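Call for participants: Porridge and Memory, a community recipe and story project in Nurdale

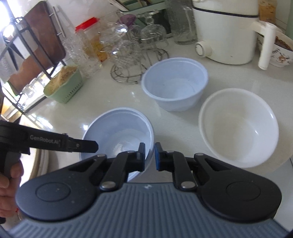 Irnavance is a small cultural association in Nurdale. We collect the everyday food knowledge of families who moved to this country from somewhere else, or whose parents or grandparents did. After two years of work with bread, we are now beginning a new collection, and its subject is porridge and other soft grain dishes: congee, kasha, grits, uji, mămăligă, semolina pudding, rice cooked in milk, barley that stands in the oven overnight. If your family has a dish of this kind, and if you can tell us how it is made and when it is eaten, we would like very much to hear from you.

Why porridge

When I was collecting the stories about bread, many people spoke to me of porridge without being asked. They said it was the first thing they learned to cook, or the food that was given to them when they were sick. It is seldom written down. A grandmother does not need a recipe for it, and a cookbook often gives it half a page. For this reason the knowledge disappears quite easily, also in my own family. My mother made a rye porridge with lingonberries whose proportions I have never succeeded to repeat, and I have tried since many winters.

Who we are looking for

We are looking for 30 participants. You do not have to be a good cook, and you do not need to have any experience with interviews. You should

be 18 years of age or older (younger family members are welcome to come with you),
live in Nurdale or be able to travel here by your own means,
know at least one grain dish from your home or your neighbourhood, and be willing to cook it once together with us,
agree that your story is written down and kept in our collection.

We particularly hope to meet people who cook with millet, sorghum, buckwheat or teff, as these are almost missing from our material. Men are also welcome! In the bread project we had only four of them, and their stories were among the longest.

You can take part in English, French, Finnish or Estonian without an interpreter. For other languages we will try to find one, but please tell us this in your application so that we have enough time.

What the participation includes

Each participant comes to three meetings. The first is a conversation, which takes an hour, sometimes a little more if there is a lot to tell. We speak about where the dish comes from, who cooked it, what it was called at home and what was eaten with it. The second is the cooking day, in the teaching kitchen of the Heiskanen building, on the ground floor. You cook in a group of five people, everybody his or her own dish, and afterwards we eat together. The third meeting is for reading. You receive your text in advance and can correct it, shorten it or take out names. Nothing is published before you have approved it.

The kitchen has gas and electric burners, an oven, and a good supply of pots. If your dish needs a special vessel or a certain spoon, please bring it with you. We buy the ordinary ingredients. For ingredients that are hard to find we will pay you back against the receipt, but ask us first if it is something expensive.

Please inform us of all allergies and of any food you do not handle for religious or other reasons. It is possible to arrange a cooking day without meat, without dairy or without gluten. The groups are made according to this.

What we offer

We cannot pay a salary. You get your bus fare, the meal on the cooking day and two printed copies of the finished book. Childcare is available in the next room during the cooking days and is free of charge, but a place must be reserved.

The book will have the working title Pokier, from a word one participant's son used for the corner beside the stove where his grandfather ate his breakfast. Perhaps the title will still change. We plan to present the book in September, with an open tasting to which your family and friends are invited.

Privacy

The conversations are recorded as sound only. The recording is kept until the text is approved, and then it is erased, unless you wish that we keep it for the archive. You may appear in the book with your full name, with your first name or under another name. You can withdraw from the project at any time before the printing and you do not need to give a reason.

How to apply

Write us a short letter, half a page is enough. Tell us

your name and how we can best reach you,
what the dish is called, in your own language and in your own spelling,
who taught it to you,
which language you would like to speak in the conversation,
whether you prefer daytime or evening for the meetings.

Please do not send the recipe yet. It is better for us to hear it from you the first time when we sit together.

Letters can be left in the Irnavance mailbox at the main door of the Heiskanen building or handed in at the front desk of the library, where you will also find a paper form in large print. If writing is difficult for you, a friend or relative may apply on your behalf, or you can come to the desk and we will fill in the form with you.

The last day to apply is Feb 20, 2022. Everyone will receive an answer, also those whom we cannot take this time. If there are more applicants than places, we choose so that as many different grains and regions as possible are included, and the others will be put on a waiting list if they wish.

Those who took part in the bread project may apply again, but new participants have priority.

Welcome to join us!

Raili Kallio
Project coordinator, Irnavance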